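Qui sommes-nous

Skenuna est une école de langues pour adultes. On y apprend le français, l'allemand et l'italien, le soir surtout, parce que c'est le moment où les adultes sont libres et fatigués. Nous avons longtemps cherché un créneau où ils seraient libres et en forme. Nous cherchons encore.

Une brève histoire de la maison

L'école a ouvert au-dessus d'un magasin de luminaires, rue Undgate, avec deux salles, un tableau et une bouilloire. Le magasin a fermé, la bouilloire a été remplacée, le tableau est toujours là. Au début, nous ne proposions que l'allemand. Le français est venu à la demande d'une entreprise voisine, la maison Pfister, dont la moitié du personnel n'arrivait plus à lire les courriels de l'autre moitié. Après deux trimestres de cours, ils se comprenaient parfaitement et se sont mis à se disputer. Nous considérons cela comme un niveau B2 validé.

L'italien a suivi, pour des raisons que nous présentons dans nos dossiers comme stratégiques et qui tenaient surtout à l'envie de l'équipe.

Ce que nous faisons

L'an dernier, 513 personnes se sont inscrites à l'un de nos cours. Quelques-unes voulaient changer de métier, d'autres comprendre leur belle-famille, projet généralement plus long. Les groupes restent petits, les niveaux vont du grand débutant à celui qui « se débrouille » (c'est-à-dire du grand débutant au grand débutant à l'aise).

Notre méthode porte un nom, la méthode Trisley, parce qu'un imprimeur nous avait réservé une ligne vide sur la brochure. Elle consiste à parler beaucoup, à se tromper à voix haute et à être corrigé poliment. La grammaire n'en est pas absente. Elle arrive au troisième cours, quand il est trop tard pour demander un remboursement.

Chaque séance dure une heure et demie, avec une pause que les participants passent à discuter dans leur langue maternelle malgré nos affichettes. Un test écrit a lieu à la fin du trimestre. Il n'est pas obligatoire, ce qui explique peut-être les excellents résultats de ceux qui le passent.

Nos enseignants

Ils sont diplômés, patients et payés à l'heure. Tous enseignent leur langue maternelle ou une langue dans laquelle ils ont vécu assez longtemps pour avoir eu affaire à l'administration fiscale. Nous leur demandons d'assister aux cours de leurs collègues une fois par trimestre. Ils le font volontiers, surtout en italien, où l'on mange.

Nos salles

Les murs sont blancs, les chaises correctes, l'acoustique perfectible côté rue. La bibliothèque de prêt compte 1101 ouvrages, dont 154 sont actuellement chez des élèves qui comptent bien les rendre. Pour les exercices d'écoute et les extraits de films, un grand écran plat sur pied noir à roulettes complète le fameux tableau.

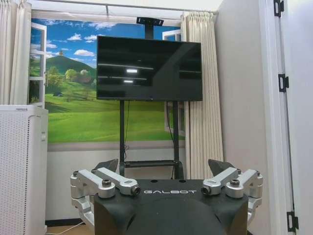
Nous rendre visite

Le secrétariat est ouvert en semaine dès 16 heures, sauf le lundi, jour où nous répondons au courrier. Une séance d'essai est possible dans tous les cours, sans engagement et sans préparation. En août, l'école est fermée et les plantes sont confiées au voisin du dessous. Pour les cours en entreprise, écrivez-nous en indiquant la langue, le nombre de participants et, si possible, lesquels viennent de leur plein gré.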